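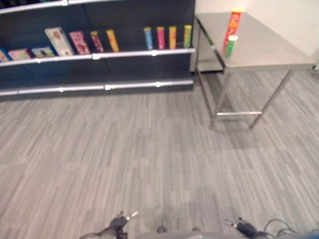
Busfahrt Lamport – Grero: Umstieg in Witen oder Direktbus?

Forum: Reiseplanung / Überlandverkehr

latuheru_a
Ich plane für März die Strecke Lamport – Grero mit dem Linienbus. Im Aushang stehen zwei Varianten: der Direktbus über die Küstenstraße, Fahrzeit 5 Stunden, und die Verbindung mit Umstieg in Witen, zusammen 4 Stunden reine Fahrzeit. Fragen dazu:
1. Ist der Anschluss in Witen garantiert oder nur fahrplanmäßig?
2. Gilt die durchgehende Fahrkarte auch für den zweiten Abschnitt?
3. Gibt es unterwegs Verpflegung?
Gepäck: ein Rucksack, eine Fahrradtasche. Danke vorab.
Adi Latuheru

bastos.g
Zu 1: nur fahrplanmäßig. Ankommender und abfahrender Bus gehören zu verschiedenen Betreibern. Der zweite Abschnitt wird von Mbwambo gefahren, dort wird nicht gewartet. Bei Verspätung verfällt die Platzreservierung, die Fahrkarte bleibt bis Betriebsschluss gültig.
Zu 2: ja, sofern am Schalter in Lamport gekauft. Beim Fahrer gekaufte Karten gelten nur bis Witen.

uchida_87
Widerspruch zu 1. Ich bin die Strecke mehrfach gefahren, der Mbwambo-Bus hat jedes Mal gewartet. Der Fahrer in Lamport meldet die Umsteiger telefonisch an. Man muss es beim Einsteigen sagen, von selbst fragt keiner.

bastos.g
Das ist Kulanz und kein garantierter Anschluss. Wer in Grero die Abendfähre erreichen muss, sollte damit nicht rechnen. In den Beförderungsbedingungen steht zur Anschlusssicherung kein Wort.

uchida_87
Von einer Fähre hat der Fragesteller nichts geschrieben.

yanti_ngui
Zu 3: Der Direktbus hält einmal am Pass, dort gibt es Toiletten und einen Ausschank, im Winterhalbjahr unregelmäßig geöffnet. In Witen liegt der kleine Laden am Busbahnhof direkt neben Bussteig 2. Getränke und haltbare Sachen, nichts Warmes. Kartenzahlung ging bei mir nicht, also Bargeld einplanen. 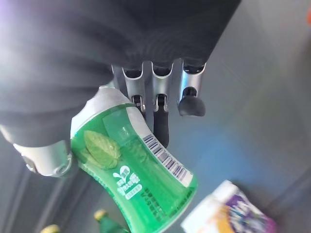
Zum Gepäck noch: Der Rucksack kommt in beiden Bussen unten ins Fach. Die Fahrradtasche zählt beim Direktbus als Sperrgut und kostet Zuschlag, bei Mbwambo nicht. Im ersten Abschnitt bis Witen hängt es vom Fahrzeug ab. Die älteren Busse haben ein flaches Fach, da passt eine starre Tasche nicht hinein.

latuheru_a
Die Tasche ist weich und faltbar, das Rad bleibt zu Hause. Eine Fähre brauche ich nicht, Unterkunft ist in Grero am Hafen. Wie lang ist die Umsteigezeit in Witen?

subra_yoga
Hängt vom Kurs ab. Beim Frühkurs ist sie knapp, beim Mittagskurs reicht sie für einen Gang in die Altstadt. Die Altstadt liegt bergauf hinter dem Busbahnhof, sehenswert sind der Brunnenplatz und die Stadtmauer, am Nordtor begehbar. Gepäckaufbewahrung gibt es im Schalterraum, sie schließt über Mittag. Also vorher abgeben und die Öffnungszeit am Aushang prüfen.

Aus dem Laden:

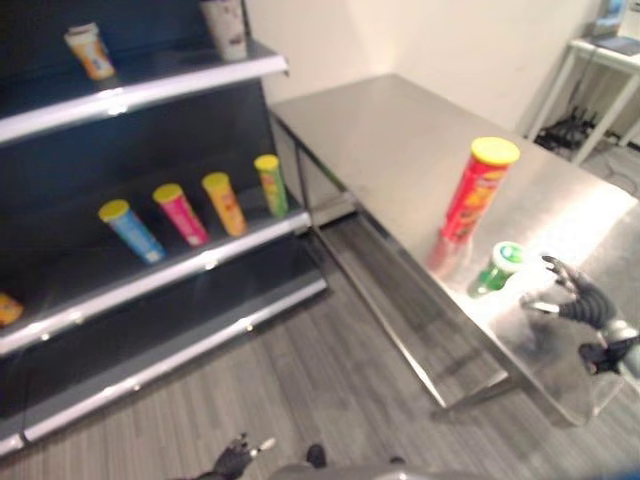 Busbahnhof Witen, Regal mit Snackdosen.

uchida_87
Die Altstadt lohnt sich beim Mittagskurs nur bei trockenem Wetter, der Weg ist steiles Kopfsteinpflaster. Die Küstenstraße ist landschaftlich klar die bessere Strecke. Rechts sitzen.

bastos.g
In Richtung Grero links. Rechts sieht man den Hang.

uchida_87
Stimmt, rechts gilt für die Gegenrichtung. Mein Fehler.

subra_yoga
Noch ein Punkt: Der Fahrplan wird im März umgestellt. Die oben genannten Fahrzeiten stammen aus dem Winterplan. Erst buchen, wenn der neue Aushang hängt, sonst stimmt die Reservierung eventuell nicht mit dem Kurs überein.

latuheru_a
Danke. Ich nehme hin den Mittagskurs über Witen, Karte am Schalter in Lamport, Umstieg beim Fahrer anmelden. Zurück den Direktbus, Platz rechts. Den neuen Plan trage ich hier nach, sobald er aushängt.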